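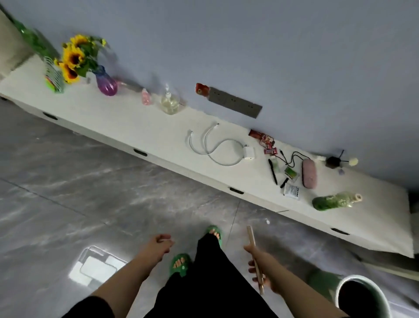
Three stars for the Zerthorpe tidy-up robot, and one of those is for the support line. When it works, I love it! It picks up pens, packets, my glasses case, all the junk that lands on the long cabinet by the wall, and it's quiet enough to run while I'm on the phone.

But in December the gripper locked shut on a charging cable and the arm just kept pulling. I hit stop on the app and got error 782 – which the manual lists as "contact dealer" and nothing else. It took nearly 5 minutes to let go, and I had to hold the power button down to get there. With glass bottles and a vase of flowers on the same surface, that scared me.

Kendside swapped the wrist sensor for free and it's been fine since. I still clear away anything with a cord before I start it. For $900 I'd expect a real stop button on the arm, so please, Zerthorpe, add one.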